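Wood grain

Last updated: Tuesday, July 13, 2021

Wood grain is the alignment and pattern of fibers in sawn or sliced timber. Straight grain splits cleanly; interlocked grain resists splitting and tears under a planer. Density in common furniture species ranges up to 700 kg per cubic meter.

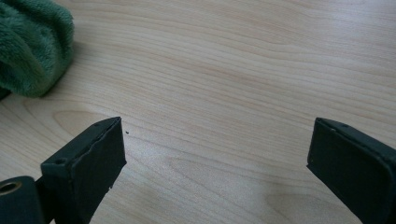 Figure depends on the angle of the cut. Flat cutting meets the growth rings at a low angle and gives arches or loops, as in the paler oval on the blond tabletop. Quarter cutting gives narrow parallel lines.

Related articles
Veneer
Growth ring
Quarter sawing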